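Notebook, canvass lab, June

8:40. Started on the contact sheets from the Drulmont local council campaign. The ward has 3672 names on the roll and the party there has been door-knocking since the boundaries were redrawn. We were sent 520 completed sheets. The question from the campaign office is whether support they lost in the last round is coming back on the east side, near the Celletlow estates, or whether the callers are only finding the people who were already friendly.

Set up the same way as the Charbonneau ward job. One row per household, one code for stated support, one for how they voted last time, one for whether the caller thought they meant it. I don't trust the third code but the office asks for it, so it stays in.

First pass done by 10:15. Problems so far:

Sheets from two different print runs. The older run has "leaning" as a single box, the newer one splits it into "leaning to us" and "leaning away". I coded all the older ones as undecided for now. This will make the east side look weaker than it is, as most of the old sheets were used there.

Street names spelled three or four ways. Fixed by hand.

15 sheets with no street at all. Set aside in the blue folder. Do not enter these.

Returning voters (said they left us last time, say they are back) are mostly in the blocks near the bus depot. Very few in Celletlow proper. The main complaint written in the margins is drainage, then the water bills, then the closed clinic. Hardly any mention of the merger with the neighboring district, which the leaflets spend a whole page on. 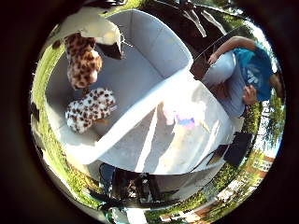 Itico: the old sheets shouldn't go in as undecided. On the Charbonneau job we dropped them from the support count and kept them only for the issues column, and the result was much closer to the poll. Undecided is an answer and these people weren't asked the question properly.

Fair point. Changed it at 11:30 and reran. The east side comes up a little and the undecided share drops everywhere. Both versions are saved, the second one is the one to send. Note added at the top of the table saying what was dropped.

Afternoon. Checked a handful of entries against the paper. Found 5 where support and past vote had been swapped, all from the same batch. Went back through that whole batch and corrected it.

Still to do: match against the roll, split by polling station, ask the office which week the new sheets went out. If the switch came after the drainage meeting then old and new can't be compared at all and I'll say so in the cover note.

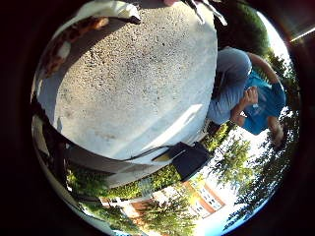 Outdoors, pale concrete in the sun.

4:50. Office replied, no date for the new sheets yet. Roll matching left for the morning. Blue folder is on the shelf over the printer.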